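August, 9 p.m. - fan site workshop log

Spent the whole evening on the Laltholm episode guide and I'm finally through season two! Kirsten Beaudoin sent over her list of couch-scene callbacks, 100 of them, and I've checked maybe half. She's right about the Lehner cameo, it's in the cold open and not the credits like I had it.

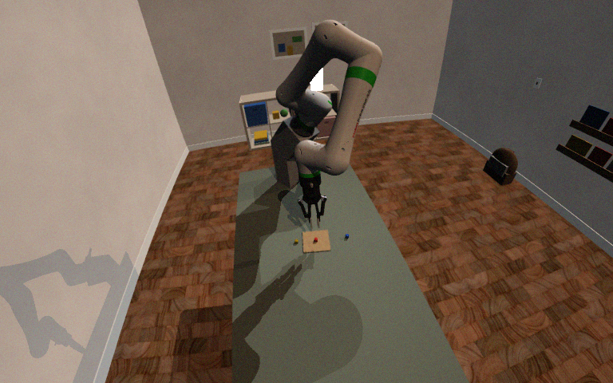

The quote database is up to 2,749 lines now. Search still chokes on anything past 500 results, so I capped it there for tonight (ugly, but it loads). Jillska's commentary track needs a second listen - I couldn't tell which writer pitched the ferry joke. 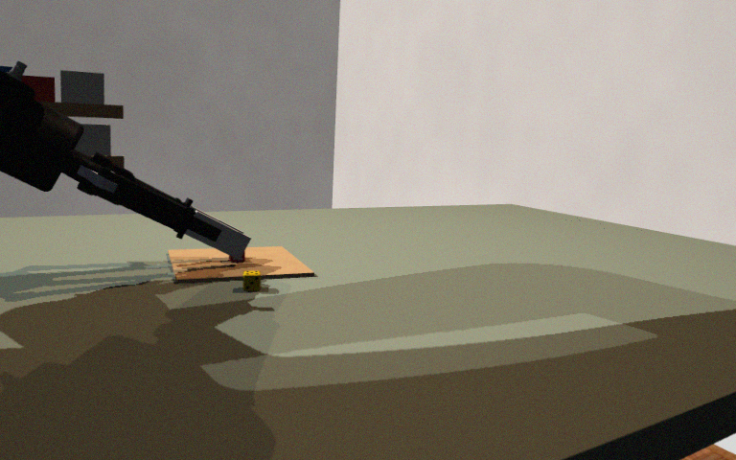
Robot arm over the board, small spotted yellow cube next to it.

To do: fix the air dates on the Clodico two-parter, write Kirsten back, re-tag the musical numbers.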